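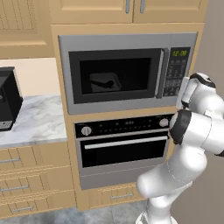 Microwave and oven, 12:08 on the display.

Grudges: how we keep them going
Speaker notes, Skullham library talk, 1/6/23

Slide 1. Wait for the coughing to stop. Ask who is holding a grudge. Then ask who is sitting next to it.

Slide 2. My own, from a job at Tromen. A colleague took the credit for my report. I have been cross for 14 years; he has been in Portugal. PAUSE.

Slide 3. Going over it. Each retelling improves our lines and worsens theirs. By October of that year I had become quite eloquent in mine.

Slide 4. What a grudge pays. It lets us be right without having to check. Some people would sooner lose a sister than that.
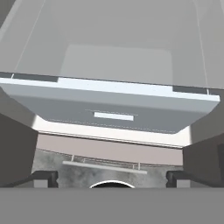
Darius Pētersons objected at the last talk that some grudges are simply good memory, and that forgiving people too early is how you get robbed twice. Fair point - give it a full minute. Remembering what someone did is sensible. Rehearsing it in the bath is the bit I'm after.

Slide 5. Exercise. Write the grievance down in 22 words. Expect groans. Most will ask for 200.

Questions, then chairs back against the wall.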